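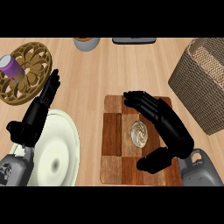

The letter from the Lirnosau radio contest came on a Monday, and Delia Benítez read it standing up in the hallway with her coat still on. Her song had made the final! Fifty-four years of humming over other people's music, and now a panel of strangers wanted to hear hers, live, with a band. She laid the letter on the pale wooden tabletop, beside the large white plate, and read it again from the top, out loud this time, in the voice she used for good news.

She called Joaquín Bravo first. He played the accordion, and he could learn anything by supper.

"How many verses?" he asked.

"Two. And a chorus you won't get out of your head for a week."

"Then sing it to me!"

So she did, right into the phone, tapping the beat on the wood with her knuckles. It was a song about the night ferry to Stumier, the one her father used to take, with all its windows lit up and the whole town waving from the pier. By the second chorus Joaquín was singing too - badly, and very loud.

Florencia Garrido said yes before Delia had finished asking. Florencia had a violin, a van and the biggest laugh on the street, and she wanted to start that same night. They met in her garage at eight, the three of them squeezed between the van and the washing machine, and the first try was a glorious mess. Joaquín came in early. Florencia played a whole verse in the wrong key and bowed at the end of it anyway.

"Again," said Delia.

The fourth time through, something caught. The violin went up where the ferry left the pier, the accordion rolled along underneath like water, and Delia shut her eyes and sang as if her father were standing at the rail. Next door a window slid open.

"What's that one called?" a man shouted.

She hadn't given it a name yet. "Come in and help us pick!" she shouted back.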